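Ronbridge Counter, progress report for November
Prepared by Pak-hei Kao for Heidrun Leitner, Yuen Fund

You asked for a shorter report this time and for fewer adjectives. I have tried to do both.

The grant pays for a small self-serve snack counter at the Ronbridge site, with the layout supplied by Clolholm. Their proposal promised that a better arranged table would raise sales and cut down on food thrown away. We sold 928 items in the period. Clolholm calls this a strong result. I don't know what it is, as the old counter kept no records worth comparing it with. Of those 928, 413 were drinks, and drinks sold well before anybody rearranged anything.

The waste figures are no better founded. Staff write down what they throw out at closing, but five closing sheets are missing and I won't guess at what was on them. Please don't let the percentage in Clolholm's summary go to your board until we have a full set.

The table as now laid out:
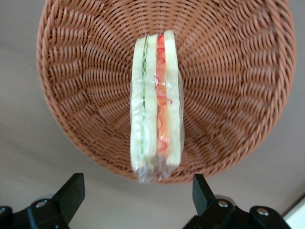
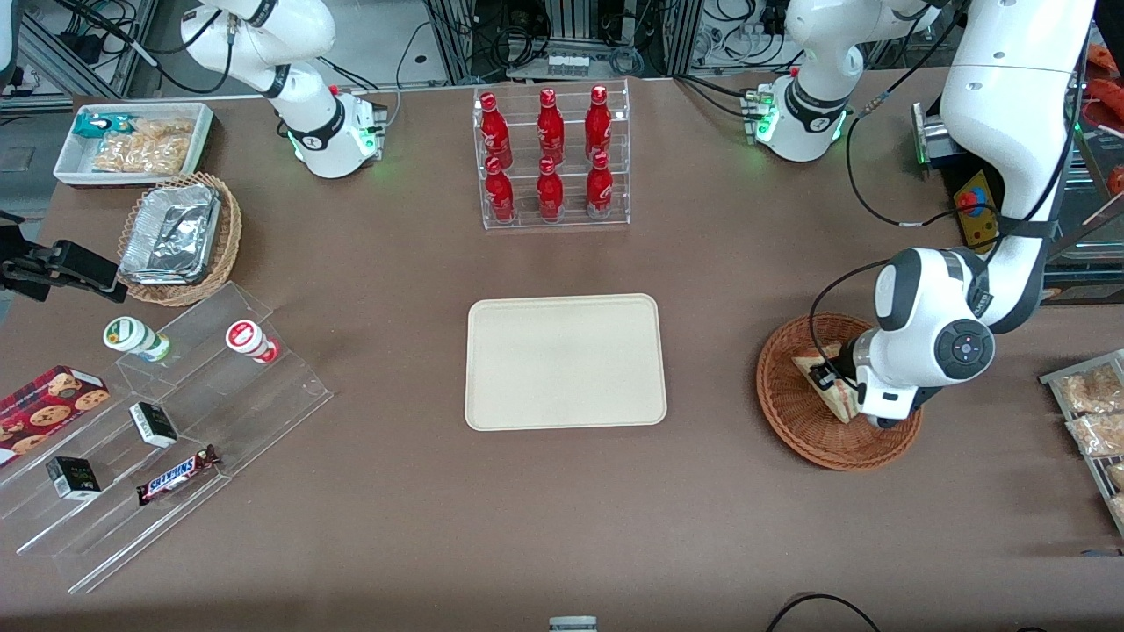

My main doubt is about the baskets. Clolholm argues that wicker makes wrapped food look fresher and that customers will pay more for it. They have shown me no evidence of this beyond a brochure. The round one with the sandwich in it is shallow and tightly woven, and the tail of the plastic wrap lies right over the rim, where a sleeve could easily catch it. A weave like that also holds crumbs. The staff at Flollitz, who had the same baskets before us, gave up brushing theirs and went to plain trays. I would like to do the same when these wear out.

The clear rack for the Coca-Cola bottles is the one piece I would buy again. It keeps them upright in two tiers at the back of the table, and a gap shows up right away, so restocking gets done. The stepped stand is harder to defend. Small bottles end up lying on their sides on the top step, and the little boxes below don't line up with anything. Clolholm says the stand "invites browsing." I asked how they measured that and have not had an answer.

Spending is within budget. Two invoices from Clolholm are still open, both for "display consulting," and I am holding them until they tell us what was done.

For the next period I propose to keep the table as it is, change nothing else, and get a complete set of closing sheets. Clolholm wants to add a second table. I recommend against paying for it yet.

Pak-hei Kao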